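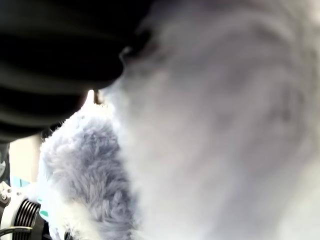

Soft things, wrist camera, August

Bench notes for the chores work. Sheyla Ríos asked me to write this up properly before the Niltatlow visit, so it is longer than usual. Ulises, please correct anything I have wrong about the controller.

Question for the week: can the arm tidy soft things off a surface without a person stepping in? We have been saying "nearly" since spring. I wanted to put something firmer than that in the book.

Why fur is hard

With the finger right in among the pile, the wrist camera is not much use for what matters. The nearest fluff is a pale grey and white blur across the middle and right of the view, no fibres in it at all. The blue-grey fur further down is sharp and you can follow the tufts. So the part of the object we are touching is the part we can't resolve, and the part we can resolve is the part we don't need yet. What looks like the finger takes up a good piece of the upper left as well.

The edge finder does badly on this. On a box or a mug it draws a line and stays with it. On fur the outline is all wisps, and it picks a new one every time it looks. Where it decides the object ends depends on which tuft it has latched on to. I tried smoothing the outline, which steadies it, but then it thinks the object is fatter than it is and the fingers close on air at the sides.

The other trouble is depth. Long fur gives way well before the finger reaches anything solid. The force reading creeps up and never gives the clean step we get from a hard object. The old rule (stop when the force jumps) has nothing to stop on. Ulises Ñahui put in a slower rule that looks at the slope over the last part of the close. It is better. It also makes every grasp slower, and a person watching it will want to reach in and do the job themselves. I did want to.

Count for the week

197 attempts logged on soft items, mixed, all from the same start pose. I am leaving the full table on the shared drive under Nina and only putting the parts I want to remember here.

Long fur was the worst group by a long way. 40 of the attempts ended with a tuft between the fingers and nothing behind it. The log scores these as a grasp, as the fingers are holding something and the width is above zero. Then the arm lifts and either the tuft slides out or the object comes up hanging at an angle. If it hangs on long enough to clear the rim of the bin, the log calls it a success. I don't think we should. Someone who asks for the sofa to be cleared wants the toy picked up by its middle and put down, and wants it to still have its fur.

Short pile and knitted things went much better. Folded cloth is fine if it stays folded. Socks are fine singly. Two socks together come up as one object and go in as one object, and for this chore I see no harm in it.

Stopped by hand on 2 attempts. Both times the finger had gone in under the pile and the arm kept trying to centre itself. No damage, but it was pulling and I didn't like the sound. Sheyla wants a limit on sideways force that cuts in before a person has to. Agreed, that goes in next.

Things tried

Tilting the wrist before closing. Helps a little, because the camera gets a look past the finger at the side of the object. Costs time. On the low shelf there isn't room to do it.

Pressing down first, then closing. This is the one I would keep. Press until the fur is flat, hold, close, then lift slowly. It finds the body of the object far more often. The drawback is on anything light, which skids along the surface when pressed off centre. We need it to notice the skid and start over. At present it carries on and closes where the object used to be.

The rubber sleeves from Destano. Grip is good on cloth. On fur they gather loose hairs and get slippery by the end of a session. Wiping them down brings them back. If this were in somebody's house it would need to ask for a wipe, or do it against a pad, and neither of those exists yet.

Lighting. Pale fur against a pale beige wall is a poor combination for the segmenter and I lost most of Saturday to it. Moving the lamp so that it comes in low from the side gives the tufts some shadow and the mask improves. I would not want to rely on this. People put their lamps where they like.

Where that leaves us

For the household list as it stands, I would write down the following.

Hard items off a table: yes, with someone in the next room.
Folded cloth from one place to another: yes, slowly.
Loose cloth: sometimes.
Long-haired soft things: no. It can get them off the surface, and I would not leave it alone to do it.

The shop-floor list from Wostance is a different matter. Their items are mostly bagged or boxed, and the bags behave more like the short pile than I feared. I think we could take on the bagged line sooner than the sofa. Sheyla is less sure and says their bags are slacker than the samples they sent. She has asked for a proper crate of them.

I also timed myself clearing the same surface, for comparison. No contest, and I was holding a cup of tea for part of it. The arm is steadier than I am over a long session, but speed on this job is not close.

To do

- Rescore the tuft grasps as failures and rerun the totals. (me)
- Sideways force limit. (Ulises)
- Skid check on the press-then-close routine. (Ulises, after the limit)
- Second view of the grasp from off the wrist. Fixed stand would do for a trial. (me)
- Check the cable run at full wrist tilt before the next long session.
- Ask Destano if they do a sleeve with a ribbed face.
- Bag samples from Wostance. (Sheyla)

Left the press depth at the middle setting. Please don't change it until the rerun is done, or write the new value here if you do.

Workshop notebook, Nina project. Questions to Sheyla Ríos or Ulises Ñahui. © Niltatlow. Back to top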